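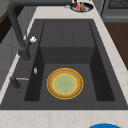 When Erdal Yalçınkaya took over planning for the Prelness kitchens, the equipment budget had one line for robots. It covered the arms and nothing else.

That line has since become a spreadsheet with 35 rows. Prelness runs 17 small kitchens, most of them in office buildings, and wants machines to handle dishes in the slow hours after 3 p.m. The arm is still the largest single cost. Mounting, wiring, floor work, spare grippers and staff training now add up to more.

"We priced the thing that moves," Yalçınkaya says. "Then we had to price the room."

Much of the early spending went to simulation. Two suppliers, Ueda and Juvwood, were asked to run the same chores in a virtual kitchen before anyone shipped hardware. Picking up a plate that lies flat in a deep sink was on the list, and so was working near a tall faucet. Each supplier ran 134 trials and handed over the failures along with the successes.

The exercise took nine weeks. Yalçınkaya had set aside four, and the overrun came out of the installation budget. He would still pay for it again – a simulated sink costs very little to change, and a real countertop has to be cut.

His advice to other buyers is mostly about timing. Ask for the service contract before the demo. Get the price of a replacement gripper in writing. Keep money back for the second year, when the warranty on wearing parts usually ends.

The first arm is due at the Grerkedby kitchen in January. The other sites will wait until it has been through a full quarter of ordinary use, and the order for those has not been signed.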